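Workshop notebook - home robot simulation, student project
January 29, 2019

Carried on with the three rooms for the Zarnenden task. Simulator started first time after the driver change. Loaded the house and stepped through the living room, the kitchen corner and the bedroom before touching any code.
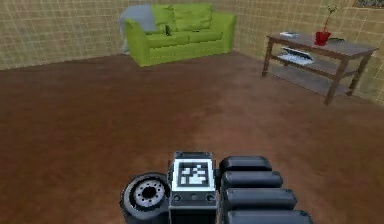
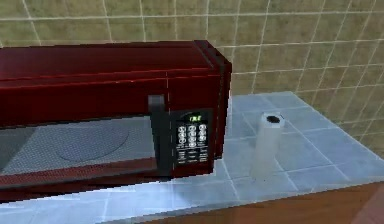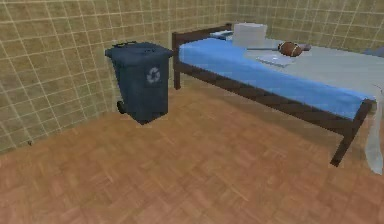

Views from the simulator: living room with the robot at the bottom, microwave on the kitchen counter, bedroom with the bin and the bed.

Task as it stands, copied from the sheet so I stop looking it up: the robot gets a written instruction, drives to the right piece of furniture, picks up the named object and takes it to a second named place. The instruction only uses furniture names and object names. No coordinates. A run is stopped at 800 steps whether it has finished or not. We get 20 runs for the practice round and have to hand in the logs for all of them, including the bad ones.

Driving

Base controller is the Drillell one with our own limits on top. Turned the top speed down again. At the old setting the robot overshot the sofa goal and then spent a long time backing and turning to get square to it. Slower is better overall even though each straight bit takes longer.

The goal point for the sofa was wrong in our furniture file. Somebody (probably me) had put it at the middle of the sofa, so the planner was being asked to stop inside the thing. Moved it out onto the open floor in front. Did the same check for the side table. That one was already on the floor side but too near the legs, and the planner kept refusing it. Pulled it out a bit further and it plans now.

Turning on the spot is fine with the arm tucked in. With the arm forward the whole robot swings wide, and the collision check uses the tucked shape only. This needs fixing before anybody tries to turn while carrying something. For now the rule is: pick up, lift, tuck, then turn. I have put that in as a fixed sequence so the planner can't skip the tuck.

Living room

Picked the side table for the first grasp tests because of the red pot. Colour is strong and the detector finds it every time from the middle of the floor. It does not find the plant as part of the same object. It gives two boxes, one for the pot and one for the leaves, and then the grasp code picks whichever box is first in the list. Sorted the list by height for now. Proper fix is to merge boxes that touch, but that will also merge things on the sofa if they are close to the blanket, so it wants some thought.

The flat white thing on the same table top is labelled "book" on some runs and "paper" on others. Left it out of the target list until the labels settle.

Lower shelf is going to be trouble. The arm can reach it in theory, but the path goes under the table top and the elbow has very little room. Tried it by hand with the sliders and touched the top both times. Not spending more time on it before the practice round. If an instruction names something on the lower shelf we take the zero.

Kitchen corner

The microwave is not something we have to open in this round, only drive up to and face. I used it to check the "face the front" code, which works from the furniture file and not from what the robot sees. The file had the front direction turned the wrong way, so the robot went neatly to the end of the unit and reported success. Fixed the direction. Added a check which compares the stopping pose against the front direction and prints a warning if they don't agree, so at least it will complain next time.

The roll standing to the right of it is a good test for upright objects. White on pale blue tiles, with a lot of shine on the counter, and the detector was losing the edge. Raised the threshold and it got worse, lowered it and it started finding rolls in the wall. Put it back where it was. The depth image is much better than colour here, so I switched the upright grasp to depth only and the outline came out clean.

Tiles in general are a nuisance. The wall pattern gives the matcher hundreds of corners that all look alike, and the position estimate slides sideways by one tile and sits there quite happily. Wheel odometry weighting is now 2 instead of 1. Position held for the whole loop after that. I don't know if it will hold on a longer one.

Bedroom

Two jobs here: find the bin, and pick something off the bed.

Bin is easy. Dark shape against a light wall, recycling symbol on the front, and the detector gives it a high score from the doorway. The drop position is not done. The lid is shut in the model, and the task sheet says "put into the bin" in one place and "bring to the bin" in another. Have asked the Chaiyaporn team how they read it, as they are using the same house. Until there's an answer I am coding it as "bring to".

Bed is harder. The football and the stick come out as one object because the stick runs underneath. The box nearer the head end separates properly. Everything sits towards the wall side, so the robot has to reach across the mattress, and the arm has only just enough length if the base is parked hard up to the side rail. The space under the bed is open and the laser looks straight through to the wall, so the planner thinks it can drive under there. Added the bed as a solid block in the map by hand. Should do the same for the side table, which has the same problem with its legs.

Grasp on the box: approach from above, 18 on the close force, lift straight up. It held. Grasp on the football: rolled away from the fingers each time. Tried a wider opening, no change. Next thing to try is coming down along its length instead of across.

Logging

The log from the old Sodent script leaves out the reason a run was stopped. It writes "end" for a timeout, a collision and a success, all the same. Changed it to write the actual reason and the step number. Old logs can't be compared with new ones now, so I have moved them to a separate folder and not deleted them.

Also switched off saving the full image stream. The disk was filling up. It now saves one picture when the robot arrives and one when the gripper closes, which has been enough to work out what went wrong so far.

To do

Merge touching boxes, but not on the sofa.
Collision shape for arm forward.
Side table as a solid block in the map.
Football, lengthways approach.
Decide "into" or "bring to" once we have the reply.
Go through every front direction in the furniture file, not only the microwave.
Copy the new speed limits to the second machine, which still has the old ones. The July branch on that machine can go as well if no one is using it, check first.

Left the simulator running on the bedroom with the practice settings loaded. Don't restart it without saving the map, the bed block is not in the repository yet.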